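About Us

Fuvenine Paint & Plaster School
Page last touched 2022-02-01

Who we are

Small trade school. Interior painting, plaster repair, limewash, some wallpaper if enough people ask. Evening and weekend classes mostly. Started in the back half of a tile showroom on Troretti Street, moved upstairs when the showroom wanted its floor back, then moved again to the old print shop where we are now. Same street the whole time, so if your map shows the wrong door just keep walking uphill until you smell primer.

We teach adults. Homeowners, landlords, people switching jobs, a fair number of people who started a bathroom and got stuck. No grades. You get a certificate if you finish the long course, and a couple of local contractors will look at it. We can't promise more than that.

How it started

One rental house, one winter, every ceiling cracked. Our founder paid for the same ceiling to be fixed two times and then took a plaster class abroad, in Bragança, over a cold February. Came home with a hawk, a trowel and a notebook nobody else could read. The notebook became the first course. Parts of it are still in the handout, which explains why page four talks about fireplaces for no reason.

The first class had 11 people in it and not enough buckets. We have enough buckets now.

What we teach

Walls 1. Prep, patching, sanding, priming, two coats. Six evenings. This is the one most people want and the one most people try to skip.

Walls 2. Skim coating. Harder on the shoulders than you think. Eight evenings.

Old Plaster. Lath, keys, cracks that come back, when to save it and when to let go. Weekends only, and you'll need a real dust mask, not the paper kind.

Color and Light. One Saturday. No tools. We hang sample boards around the building and look at them morning, noon and late afternoon. Bring lunch.

Whites get the most time in that last one. Everybody comes in saying "just white" and goes home with seven cards in their pocket. A white that looks clean at the store can go blue on the shady side of a room and yellow by the lamp. Same can, same wall. So we make people live with a sample for a few days before they buy the gallons. 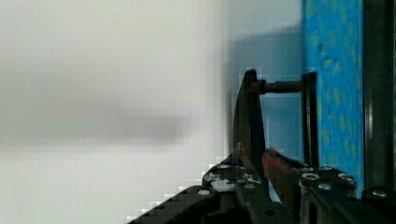 Denholt Avenue landlord, by email, printed here with permission: I thought the Saturday class was going to be a waste of money, it's white paint, how hard can it be. Then I went home and saw that my hallway and my stairwell were the same color out of the same bucket and looked like two different jobs. Repainted the stairwell a warmer shade. Tenants noticed. I still think lunch should be included.

Lunch is still not included. We did get a better coffee maker.

How classes run

Short talk, then tools. Each student gets a section of practice wall and keeps it for the whole course, mistakes and all. At the end we skim it over for the next group. The older panels are getting pretty thick and one of them had to be cut down last year because the door wouldn't open past it.

Teachers walk around. They will take the roller out of your hand, and then they will give it back. If you hate that, tell them the first night.

We have 74 places each term across all the courses. Walls 1 fills first. There's a wait list and it does move, people drop out when the weather gets nice.

Numbers, since the grant people like them

3,154 students through the door since we opened. 2 rooms. One freight elevator, works most days.

Materials

Included in the fee, except gloves and mask. Most of our joint compound and lime comes through Grokumier, a supply yard across the river that has put up with our late orders for years. Leftover paint goes on the shelf by the stairs, take what you want, write the room you used it in on the clipboard. Please dont take the tinted primer, we need that.

What we don't do

Exteriors. Spray work. Lead removal, that's a licensed trade and you should hire someone. We also don't come out and do your house, we get that call every week.

Visiting

Open house is the first Saturday of each term, ten to one. Otherwise call ahead, if we're sanding nobody hears the bell. Parking in back after five. Wear shoes you've given up on.

Sign up at the desk or use the form on the Classes page. If the form eats your message (it does that) just call. New term dates go up as soon as we have them, shoud be soon.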